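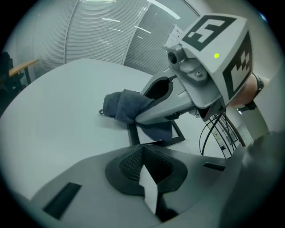 New rules for handheld gripper work take effect at Silladwood on 2019-09-09, covering how stations are set up, how tools are held and what gets written down at the end of each session. The rules apply to every bench where people guide grippers by hand to record tasks for later use on robot arms. Towel handling is the first task to come under them. It is usually done with two grippers, and a soft item such as a grey towel has to be pressed or pinched by one finger while the second tool stays close by. Marker cubes must stay fixed on top of the tool and keep their printed faces uncovered, and cables have to hang clear of the fingers.

The document runs to 8 pages and replaces a set of notes that had been passed between teams since June. Mounir Radwan, who edited it, said the notes had drifted apart.

"One bench was wiping the finger pads every session and another was doing it when they remembered," Radwan said. "You could see the difference in the recordings, and then you had to throw some out."

Under the new rules, pads are to be wiped before each session and replaced after 500 grasps or at the first sign of tearing. Operators may work for no more than 40 minutes before a break. Tables must be cleared of anything not listed on the task sheet, and a flat item that is meant to stay under the cloth has to be listed as well.

Wristbands and sleeves are allowed if they do not cover a lens or a marker. Loose jewellery is not. Left-handed operators can swap the main and support tools, provided the swap is entered in the log before recording starts.

The longest section deals with labelling. A failed attempt is to be kept and marked as failed, along with a short note on what went wrong. Previously some benches deleted them. Drukinov, which builds the arms that use the recordings, had asked for the change during the comment period.

Comments were also received from Wainwright, a training contractor. It wanted the break rule relaxed for experienced staff. That request was turned down, although the limit will be looked at again after the first round of audits.

Neville Wragg, who will run the audits, said he would start with the log sheets and then watch a session at each bench. About 80 recordings will be pulled for checking in the first round.

"If the sheet says the tool was calibrated, I want to see the time and the initials," Wragg said. "A tick in a box won't do it any more."

Benches that miss an item will have their recordings held until the problem is fixed. There is no other penalty at this stage.

Recordings made under the old notes can still be used but must carry a separate label. Staff can get the full document and the blank log sheet from the Wukik shared folder. Printed copies are to be kept at each bench.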